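We use cookies to remember your settings. By continuing to read you accept this.

Keeping the two-arm sorting cell in order

June | By Ermanno Rizzi

Many of you asked how the small sorting cell in the Lindgren room is looked after, so I write it down here for everybody who takes a shift on it. The cell has two arms on one white table, and a blue bin and a red bin that both arms must reach. Most of our work comes from this last fact. The arms share a narrow space, and when something moves by a few millimeters, the trouble shows first in the middle.

Before the morning run I clean the table with a dry cloth and put the bins back on their marks. The marks are thin pencil lines, and they disappear with cleaning, so please draw them again when you see them becoming weak. We had a full afternoon of missed picks in the Rastitville workshop for this reason, and we looked for the fault in the program first.

Then come the grippers. Each one is opened and closed slowly 14 times, with no part between the fingers, and I listen. A gripper in good condition makes the same sound each time. If you hear a small click, check the screws on the side plates before you do anything else. Use the short hex key from the Flolley kit; the long one gives too much force and we already damaged one thread with it.

The cables need more patience. Every cable must have a loose loop near its connector, enough that the joint can turn to its limit without pulling. I move the arm by hand through its range and keep one finger on the cable. After 300 hours of running we also take the connectors out, look at the pins and put them back.

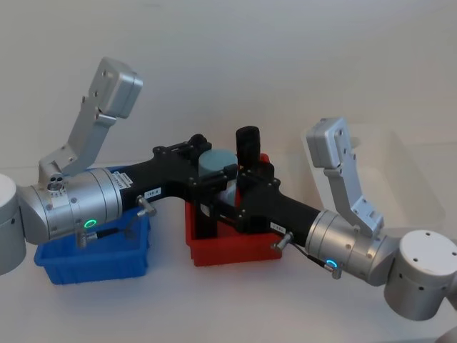
Clyde Holloway wrote to me after the last issue that he would do the crossing test earlier, before the grippers, and at a much lower speed than I proposed. In his experience a bracket that sits a little wrong will touch the other arm only at one height, and at normal speed you hear it but you don't see where it was. He is right about the speed, and I have changed the sheet. The order I leave as it was, for now, and we can discuss it.

So the crossing test is like this. Both arms go over the bins, one from each side, until the black links pass each other. Stop there. Look from the front and from above at the space between the brackets. A sheet of thick card should pass through without bending. If it doesn't, write down the height and call me, and please don't correct the path yourself in the program.

The cell has now made nearly 3000 cycles since the Funero joint on the left side was changed. I would like to open the cover and check the grease in the next weeks. It needs two persons and one free morning. If you can help, put your name on the paper beside the door.

One more request: the log book. "OK" is not enough for me. Write the time, what you touched and what you left as it was.

Recent items
New shelves for the Lindgren room
How we label spare joints
Hex keys: please return them
Notes from the Rastitville visit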